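Jullow Tabletop Set, data card

Status: released, with complaints. Last edited Mar 15, 2019.

What it is

263 episodes of arm work on household objects, recorded at the Lamville bench. Total length is 2,983 minutes before trimming. Wrist view only in this release. The side views are held back until the time stamps can be trusted, and today they can't.

Read the rules before you use the files

Most data cards have a page on good practice. Most of those pages were written after the recording was over, by people who would like you to think there had been a plan. We had a plan. It was the Stukent checklist, version 21, and we followed some of it.

The rules we kept:

- One task object on the work surface at the start of an episode.
- Fingers open and clear of the object before the log starts.
- No change to the cabinet contents inside a session.
- Nobody reaches over the table while an arm has power. If someone does, the episode is dropped, even a good one.

The rule we dropped was the "neutral background" one. It asks for a plain screen behind the bench. A model trained in front of a plain screen learns about plain screens, and we have yet to see the test that says otherwise.
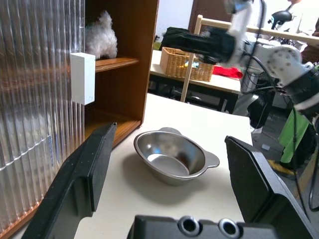
Åberg

The steel bowl tasks are the ones people ask for, so a warning about them. The inside of the bowl throws back a hard white glare, and the rule book says to mark such frames as "degraded." We did not. Glare is what steel does, and a grasp planner that needs it removed has a problem we can't fix with a label. If you want those frames out, filter them yourself and say so in your paper.

The bowl has two tab handles. Labels name the handle by where it points in the first frame — right, far, left or near — and keep that name to the end of the episode. Older label files from February used "handle A" and "handle B" with no key. Don't mix the two.

Known problems

348 label rows have a start time later than their end time. They are listed in bad_rows.txt and left in place.

"Success" was judged by the operator. The checklist calls for a second reader. There was no second reader, so treat the success column as an opinion.

Safety claims

None. Following a checklist is no proof that a cell is safe, and please don't cite this card as if it were. The stop button test is in the Lamville log, with dates. Ask for it.

Changes and fixes

Send corrections as a diff against labels.csv. Mail that only says the labels look wrong will be read, but it goes to the bottom of the pile.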